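Clivau Workroom Gallery: Small Things, Sorted

Welcome to the gallery page of the Clivau newsletter. I am Maricica Pop, and I take care of these pages since May. Our readers like to see how a table looks while the work is going on, so this gallery is for sorting: what we keep, what we put in the bin, and what waits in a box for its turn.

The room is at the back of the Plirholm building, number 565, on the same floor as the print shop. It is not big, but the light is good until four in the afternoon. We keep paper and cardboard apart from other things, and for the small bin we always use a bag, so that it can be carried down in one go.

Please write to me if you want to show your own table. Pictures with ordinary things are very welcome, also when they are not tidy.

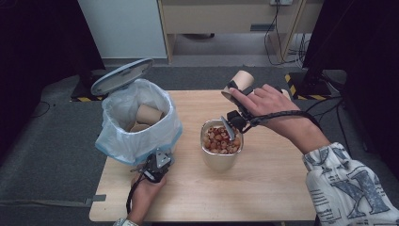

No. 911
Cardboard tubes and the small bin with the gray lid. Two tubes are in the bag and another is held upright over the table. The clear container in the middle is for the small round ones, beans or peanuts, and it is well filled.

Older galleries can be read in the Ene reading corner, on the shelf beside the door. Ask for the blue folder.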